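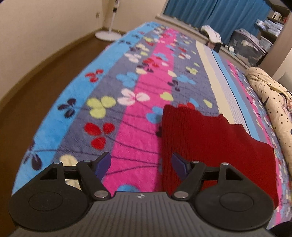 A red knitted garment on a striped and flowered blanket.

Category: How Things Are Made > Cloth and Yarn

A knitted fabric is made from yarn bent into loops. Each loop passes through the loop below it. A single sweater can be knitted from one very long piece of yarn, and if the end comes free the whole row above it can be pulled out again.

Woven fabric is built in a different way. In weaving, one set of yarns runs up and down, and a second set crosses over and under it. Bed sheets and jeans are woven. T-shirts and socks are knitted. Look at the cloth through a magnifying glass to tell which is which. A weave looks like a tiny grid. A knit looks like columns of small V shapes.

Why knits stretch

Pull on a piece of straight yarn and it gets only a little longer. Pull on a loop and it changes shape. A round loop becomes a long, thin loop, and a row of loops becomes much wider or taller than it was. The yarn has hardly stretched at all. When you let go, the loops move back toward their first shape.

Knit and purl

There are two basic stitches. In a knit stitch, the new loop comes through from the back to the front. In a purl stitch, it goes from the front to the back. A purl stitch is a knit stitch seen from the other side.

Ribbing is made by taking turns between the two. A common pattern is 2 knit, 2 purl, repeated to the end of the row. The knit columns stand forward and the purl columns sink back, so the fabric folds up like a fan. Ribbing stretches sideways more than plain knitting does, and it springs back well. Cuffs, collars and hems are often ribbed for this reason. 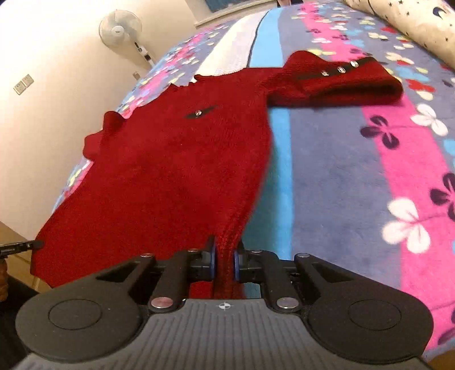

P. Andrade

Where the yarn comes from

Wool grows on sheep. It is cut off once a year, washed, and combed until the fibers lie in the same direction. Then it is spun. Spinning means twisting the fibers together so that they grip each other. One fiber is weak. Many twisted fibers are strong.

Wool fibers have a natural wave called crimp. Crimp leaves small spaces in the yarn, and the spaces hold air. Still air carries heat slowly, so a wool sweater keeps body heat in.

Hand and machine

A hand knitter uses two needles and makes one stitch at a time. A knitting machine has a separate hooked needle for every column. The flat machine at the Tremov mill in Stastthorpe has 400 needles and can finish a full row in 2 seconds. A sweater of this kind has some 700 rows when the front, back and sleeves are added together. The 4 pieces are then joined at the edges.

Words to know

Fiber: a thin hair or thread.
Gauge: the number of stitches in a set width of fabric.
Hem: the finished bottom edge of a garment.
Ply: one strand of a yarn made from several strands.

Related pages
What Is Felt?
How a Loom Works
Cotton: From Plant to Thread
Why Wool Shrinks in Hot Water
Buttons, Zippers and Hooks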